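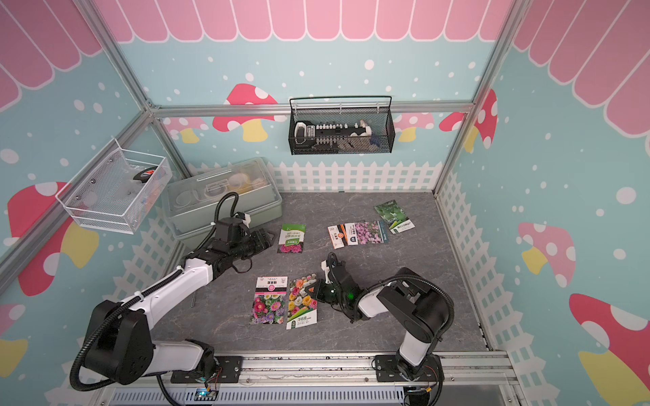
Body Hair, Fashion and Grooming
Week 7 handout
Module: Everyday Appearance and Social Custom
Tutor: Armelle Tanguy

Read this before the seminar. You will also need the Ambaye chapter, which is in the module folder.

1. Where we left off

Last week we looked at beards and how they have gone in and out of favour. This week we move to legs and underarms. The question is how a practice that few women followed in one generation became ordinary in the next, and who gained from the change.

2. Clothes and hair

The usual account begins with hemlines and sleeves. When dresses covered the arms and reached the ankle, there was little reason to think about the hair underneath. Sleeveless evening dresses came into fashion in the 1910s and shorter skirts in the 1920s. Advertisements for razors and hair-removing creams aimed at women appeared in the same period.

Be careful with this account. Clothes changed, but advertisers also had something to sell. Look at the wording of the adverts and ask what the reader is being told is wrong with her. Words such as "unsightly" and "objectionable" come up again and again.

Stockings complicate the picture. A woman in thick stockings could wear a short skirt and leave her legs alone. During the Second World War stockings were hard to get, and bare legs became more common. Several writers treat this as the point when leg shaving settled in as a habit.

3. The Ambaye interviews

Bezawit Ambaye spoke to 152 women in the town of Mullenora about when they first removed body hair and who showed them how. Most named a mother, a sister or a school friend. Only 20 said an advert or a magazine had prompted them.

Points to note:
The women were asked to remember something from many years before.
All of them lived in one town.
A mother or friend may have got the idea from a magazine herself, so the two answers are harder to separate than the table suggests.

Rosine Huet's reply, at the back of the same volume, takes up the last point. She thinks Ambaye should have interviewed mothers and daughters together.

4. Terms

Depilation: removing hair at or above the surface of the skin, as with a razor or cream.
Epilation: removing the whole hair including the root, as with wax, tweezers or threading.
Norm: what people in a group expect of each other, whether or not it is written down.

Students often mix up the first two. Please use them correctly in the essay.

5. For the seminar

Bring one advert for a hair removal product, from any decade. Be ready to say who it was aimed at and where it was printed.

Group A will argue that fashion came first. Group B will argue that advertising did. Lindiwe Le Roux will take Group B, in the Caron room.

Essay titles for this half of the module go up in the folder on Saturday.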